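Parcel for my brother stuck after he lost his passport abroad, can the consulate take it?

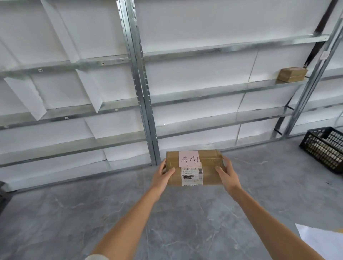 Question

Posted 22 October 2019 in Living and Travelling Abroad

Hi all, hoping someone here has dealt with a consulate more recently than I have. My brother is working a long contract in Deromport and had his bag pinched off the back of a chair in a café. Passport, bank card, driving licence, the lot. He's fine, a bit embarrassed, and he's got a roof over his head through work so it's not a sleeping-on-benches sort of emergency.

He's been to the police and got a report with a stamp on it. He then rang the consulate, which is in Montes, a good half day away on the train, and they told him he could apply for an emergency travel document or wait for a full replacement passport. What he didn't get was a clear answer on which he should do! He's got no plans to come home until the contract ends in July, but he does need something to show his employer and the bank.

Meanwhile I've got a box at home with his old expired passport, his birth certificate and some winter clothes in it, and I was going to send the whole thing to the consulate and have them hold it for him. Mum thinks this is a brilliant idea. I'm less sure. Has anybody done it? And does he have to go there in person?

Sorry for the long post, I've been up half the night reading government pages and they all seem to link to each other in a circle.

Answer 1 (marked as helpful, 61 votes)

Oh I feel for you, I went through very nearly this with my husband. Please don't post the box to the consulate! Ours flatly refused to take anything in that wasn't a document they'd asked for, and from chatting to other people in the queue I think that's pretty normal. They haven't got the space, and security won't accept a package from someone they don't know. Best case it gets sent back to you, worst case it sits in a sorting office while everybody shrugs.

So split it up. The clothes can go by ordinary post to his work or his flat, whenever you like. The papers I'd send separately by tracked courier, to him and not to the consulate, in a flat envelope with his name spelt exactly as it is on his rental agreement. We used Makell and it got there in one piece, although their tracking page said "in transit" for so long I nearly cried. Scan everything first, both sides, and email him the scans. In our case they looked at the scan of the birth certificate and never asked for the paper one at all.

On the emergency document or full passport thing, the emergency one is really for getting somewhere. Ours was good for a single journey, with the dates and route printed in it, and then it was taken off him at the other end. If your brother isn't travelling it won't do him much good, and I doubt a bank would love it either. If he's staying till July I'd go straight for the full replacement.

He'll need 2 photos (get them done in Montes, there's usually a shop near the consulate that knows the right size), the police report, and the application form. And yes, we had to go in person, by appointment. The slots came up early in the morning and went fast, so he should keep refreshing the page with a coffee in hand.

One more thing, has he reported the old passport as lost or stolen? That's a separate step from the police report and we missed it the first time round. It's a short form online. Once it's cancelled it's cancelled though, even if some kind soul hands the bag in the next day, so he needs to be sure it's gone.

Answer 2 (14 October edit removed by moderator, 3 votes)

just get him to ring them again and ask for the duty officer, I had someone really nice who sorted me out on the phone. I paid 311 in the local money for mine and they only took cards, which was a laugh as my card was in the stolen bag. so sort out the money before he goes!! you might be able to pay for him from home, I never found out

Answer 3 (9 votes)

Agree with most of the first answer. I'd add a couple of things about the employer side, as that was what caused me the most bother.

If he's there on a work permit, the permit number will be tied to his old passport number. When the new one comes he'll have to get that changed at the local immigration office, and the consulate can't do it for him or hurry it along. I thought they could, and I got quite shirty with the poor woman on the desk. All they can do for you there is give you a list of local lawyers and translators. His HR people might well do the update themselves if he asks, mine did.

For the bank, ask whether they'll accept the police report along with a letter from the employer for now. Mine did, but they capped withdrawals at 1000 a week until I turned up with the new passport, so budget for that.

Also look at his travel insurance, or whatever cover came with the job. I was with Prilter and they paid the passport fee and the train fare back after I sent in the receipts. They wanted the originals, so tell him to keep the train tickets and the photo receipt in one envelope. I lost the photo one, of course.

Comment from the person who asked: Thank you all so much, this is miles better than anything I found last night. He's reported it online now and he's got the scans. Mum has been told about the box and is repacking it with more socks. Will come back when he's got his appointment.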